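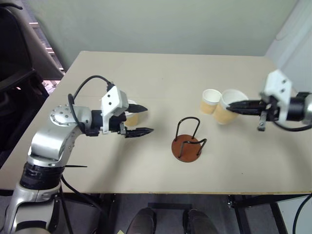 The Long Wait for a Food Challenge

The appointment letter from the Tenell clinic runs to four pages. Most of it is about what not to do. No antihistamines for 7 days before the visit. No new soap or lotion. No visit at all if the child has a fever, a cough or a flare-up of eczema, in which case the family calls the desk and goes back on the list.

The list is the part parents talk about. In July the wait for an oral food challenge at Tenell stood at 106 days. Families drive in from Judar and from the farm towns past it, and a runny nose on the morning of the test can mean starting over.

A food challenge is a simple thing on paper. A child who has been avoiding a food, often peanut, egg or milk, eats a very small amount of it while a nurse watches. If nothing happens, the child eats a little more. The doses go up in steps until the child has eaten a normal serving or has a reaction. Then everyone waits.

Skin tests and blood tests come first, and they have limits. Both can show that the body has made antibodies to a food. Neither one can say for certain what will happen when the food is eaten. Some children with a positive skin test eat eggs without trouble. That leaves a lot of families avoiding foods on the strength of a result from years back.

One mother from Judar brought her son in at age six. He had been off egg since he was a baby, when he broke out in hives after a bite of scrambled egg. She packed a tablet, two card games, a change of clothes and his own spoon. The staff had told her he might refuse to eat the test food, and he nearly did. It took most of the first hour to get through the first two doses of baked egg, which had been made into a plain muffin.

"I was watching his face the whole time," she said. "Every time he scratched his nose I thought that was it."

He finished the muffin by noon. They stayed two more hours and went home with a sheet on how to keep egg in his diet.

Other visits end differently. Hives around the mouth, vomiting or a tight cough will stop the test, and the staff treat the child on the spot. Parents are told about this beforehand and sign a form. Several said a failed test was still useful to them, as they now knew what a reaction looked like and had seen the medicine work.

Cost is harder to pin down. One family was billed $2,389 before insurance for a single morning, with the room and the nursing time making up the bulk of it. Their plan paid most of that after an appeal. The billing office suggests calling the insurer ahead of time and writing down who answered.

A second clinic, in Pyo, plans to begin offering challenges on 22nd January, starting with milk and egg. Peanut will be added later. Families already on the Tenell list can ask to be moved over and will keep their place.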